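Notice to Staff of the Grolosach Kitchens
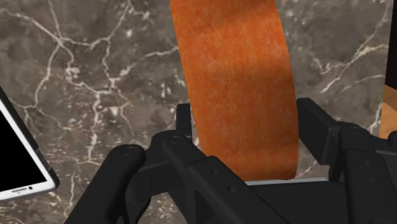
Simulation view, Station 60: gripper with orange item, marble worktop.

The management of Clamau wishes to inform all preparation staff that, from June, sorting at Station 60 will be performed by the Irari system. The system has completed 3,139 trial grips in simulation. Staff formerly assigned to sorting will be known as Observers.

Ingeborg Bauerfeind read the notice twice and signed where it said to sign. She had sorted vegetables for Lindemann before Clamau bought the building, and her knife was still in the drawer under her old number, 309.

Her new duties were set out on a single page. An Observer shall remain seated. An Observer shall record each refusal by the system and shall not correct it by hand.

At ten in the morning the arm refused a carrot. Ingeborg entered the refusal in the log. Under "Cause" she wrote "bent," and under "Action taken" she wrote "none." The carrot stayed where it was until the noon bell, when she put it in her apron pocket and went to lunch.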